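Computer user groups

A computer user group is a club for people who use the same kind of computer, program or operating system and want to swap help. I've belonged to one or another for 12 years now, so please take this entry as the view from the third row of folding chairs. Most groups meet monthly, charge small dues and run on whoever has the keys that night.

Origins

The early groups grew up around machines that came with thin manuals and no phone support. Members copied out program listings, passed disks across the table and argued about printers. A group I know well, the Plesteck Users' Circle, began with 7 people in Hanan Saliba's dining room and had 54 paid members by its second September. Hanan still has the sign-in book, and I've leafed through it more than once (my own first signature is spelled wrong, and I have no idea how I managed that).

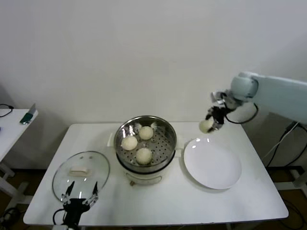
Photo: Kwabena Sulemana

The meeting

A typical evening has a question-and-answer hour, a break and then a main presentation. I'd skip the presentation before I'd skip the questions! Somebody's mail won't sync, somebody else had the same trouble last spring, and off they go. In our circle Xiaoqing Kang runs this part and keeps a running list of problems that need homework. The main talk might cover photo editing, backups, passwords or a single program. The four-part series on Imament, the scanning utility, was so popular that we had to borrow chairs.

Larger groups split off special interest groups, always called SIGs. 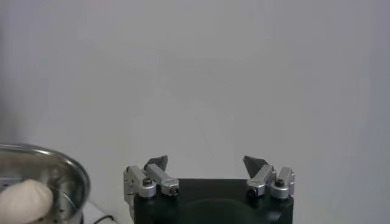 These meet on their own nights and can be tiny. The Troline SIG, for people who keep their family trees in that program, has four regulars and the best attendance record in the club. I went once to be polite and stayed until they turned the lights off.

Newsletters

For years the newsletter was the real benefit of joining – reviews, tips, a calendar and classified ads for used monitors. Eilidh Crichton edited ours on paper, then as a PDF, and now it's an email with links. I miss the classifieds. Groups commonly let each other reprint articles as long as the author and the home club are credited, so a good piece on file naming could travel for ages.
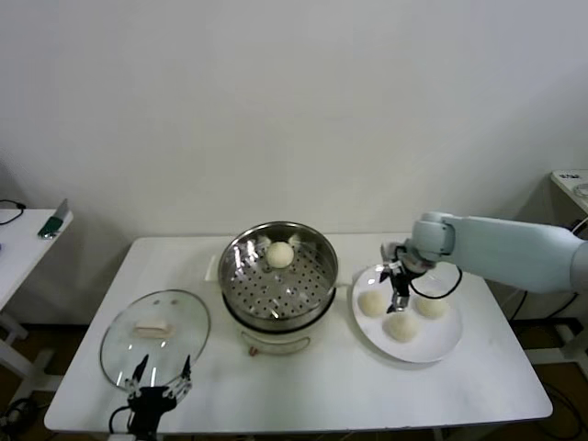

Online meetings

Our first fully online annual meeting was held on Monday, December 14, 2020, with Đức Lò hosting from his kitchen. Members who'd moved away years before signed in, and we voted to keep a video link going for every meeting after that. The cost is a little chaos with microphones. The Nnaji group, our neighbors across the river, went the other way and returned to the library room as soon as it reopened, and they seem perfectly happy there.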